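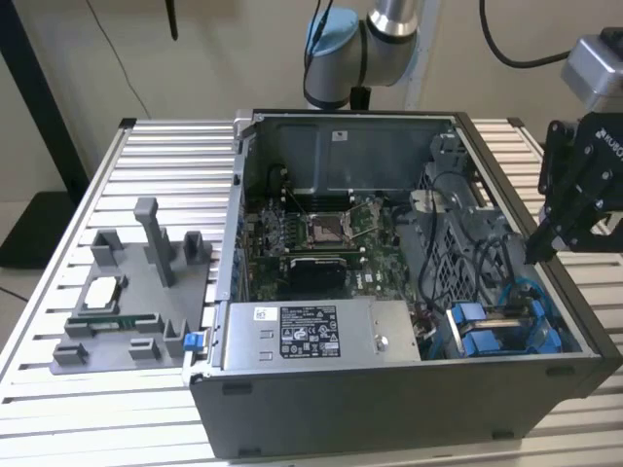
What do you need to get a robot arm to take a PC apart? Two arms, a desktop you don't mind wrecking, and a lot of patience with the drive bay.

April 25, 2019

I'm still working on Zerko, the project I started in the shared workshop at Undby last August. The goal is to handle three jobs on an old Dell tower: processor, memory, hard drive. The tray for the small parts is 3D printed. I went through 10 versions of it before I stopped changing the slot widths.

The processor and memory moves are mostly written. The drive is the slow one. The blue rails have to be squeezed evenly or the drive binds in the cage, and the gripper needs to come in at an angle to get past the metal -- too steep and the fingers hit the side first. I have the approach speed down to roughly 40 percent of what I use elsewhere.
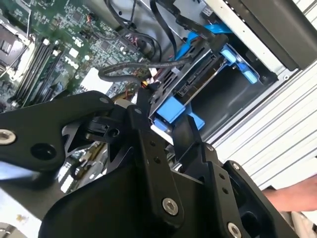
*Gripper tips below the blue drive rails.*

Reece Bloxham thinks I should print longer fingertips. I may try that, but first I want to redo the wrist camera calibration. The last one was done before I moved the table.

Next post will have the tray files -- the slots are sized for my parts, so measure yours before you print.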